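Leave the Walls Alone

By Efa Ellis

When we moved out of our last rental, the landlord billed us $235 for "wall restoration, dining area." The wall had some scuffs where chairs had rubbed against it and a few specks of paint missing. We had lived there for years. I paid the bill, mostly because I was tired and the truck was already loaded, but I have been annoyed about it ever since, and I have come to think the annoyance points at something bigger than one landlord.

We repaint too much. I mean all of us: renters, owners, property managers, the people who run offices and dentists' waiting rooms. A painted wall is a surface that people live next to. They lean bags on it, push furniture along it, and catch it with the vacuum cleaner. A wall that shows this has done its job and will go on doing it. The roof stays up and the wind stays out.

The habit has a cost. My brother-in-law's firm, Manninen, manages apartment buildings, and he let me look through a year of their turnover invoices for one of the larger ones. Out of 22 units that changed tenants, every one was repainted from top to bottom. Two of them had been painted so recently that the leftover cans were still in the hall closet. I asked him who had looked at the walls and decided they needed it. He said there was no looking involved. It is a line in the checklist, and the painter gets called before the old tenant has returned the keys.

He defended it, and his case deserves a hearing. A fresh coat photographs well. It covers smells. It settles arguments about who did what, since the next tenant starts from zero. Crews charge less per unit when the work is steady. I accept most of that. A wall where somebody smoked for ten years should be painted, and so should one with crayon at knee height or water stains you would have to explain to a visitor. My complaint is with doing it to walls that have nothing wrong with them except use.

I own my place now, and I have not painted it. The people before us left it gray in the back rooms, and I would not have picked gray. It has flecks and smudges, and at certain times of day you can see them and at other times you can't. I stopped caring after the first month.

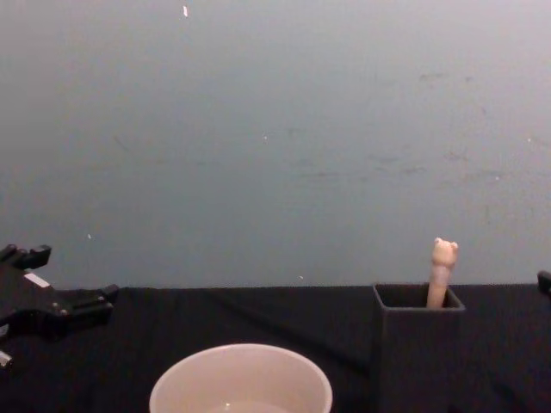 Gray paint, a few scuffs, and no plans to change it.

I did get a quote, to be fair to the other side. A contractor called Condent came out in March, walked through with a tape measure, and offered to do the whole interior for $3,899. He was polite and he knew his trade. At the end I asked him what would happen if I waited five years. He thought about it and said, "Nothing, probably. You'd have more scuffs." I thanked him and spent a small part of the money on having the gutters fixed, which did need it.

Paint companies won't tell you this, naturally. The Dritis catalog that comes in my mail has a color of the year, and the color of last year is described in the tone people use for an old haircut. There is a page on "tired walls." I don't think a wall can be tired. I think a person can be tired of a wall, and that's a fair reason to paint it if you have the weekend and the money. But then it is a hobby, like changing the curtains, and should be budgeted as one. Calling it upkeep makes people feel they have fallen behind on something.

There is the waste to think of, too. My town takes old paint twice a year, and the line of cars goes back past the school. Most of what gets handed over is half a can of something nearly white, kept for touch-ups that never matched. I have stood in that line with four cans of my own, so I am not claiming to be any better.

What I'd like to see is modest. Leases should say in plain words that ordinary marks on a wall are ordinary, and that a tenant who leaves them owes nothing. Some already do. The building on Stillen Court where my daughter rents has a one-page move-out sheet that lists scuffs, small nail holes and faded paint as normal wear. She says the hallway looks a bit worn and the rent has hardly gone up.

Managers should send a person to look at the unit before they call the painter. And those of us who own our walls could wash them first. A bucket of warm water with a little dish soap takes off more than you'd expect, and whatever is left after that can stay where it is — I have a fair amount of it in my own back rooms.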